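The **Jundwood sorting fault** was a run of errors in a two-armed recycling robot built by Zolidik, a small automation workshop in the town of Curnia. It is remembered fondly among people who work on sorting machines, partly because the cause was so simple and partly because the workshop published nearly everything it learned.

## Background

Jundwood was the name of the control program. Its task was to pick up drinks containers from a table and put each one in the right basket: glass bottles, plastic bottles or cans. Its makers wanted it to work with a person close by, handing over new items or moving things about, and this made it a far more interesting machine than one shut behind a fence!

## The fault

During a trial of 1,000 picks in January, the arms stopped in mid-air 80 times. In most of these stops the gripper had come down over a can lying on its side and then stayed there, neither closing nor pulling back. The program gave no error message and still listed the arm as moving.

The more serious matter came to light when the logs were read. A stopped arm could start again without any warning once the camera's view changed, and a hand passing over the table was enough to change it. No injury was recorded, but Zolidik halted the trial after pick 655 of the second run and treated the fault as a safety problem from then on.

## Cause

The fault was traced to a timing check written by Chettiar, the firm that supplied the gripper software. Before closing, the gripper waited for two camera readings that agreed with each other. Shiny curved metal gave slightly different readings each time, so the wait could go on for ever - or end the moment a shadow fell across the can and the glare went away.

## Repair

The mended version was released on May 21, 2019. An arm that waits too long now lifts clear, reports a fault and stays still until someone presses a reset button. Slower movement near people was added as well, along with a soft tone before any restart. The next trial ran for 168 hours with no silent stops, a splendid result for such a small team.

## Sorting table

The table trials use open baskets with handwritten signs reading "BOTTLE", "PLASTIC" and "CAN". Containers may lie at any angle, and a person may be holding another one over the tabletop while an arm reaches for a can.
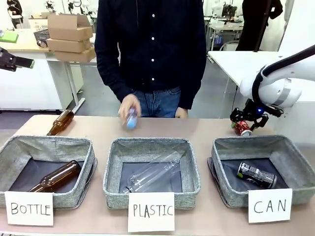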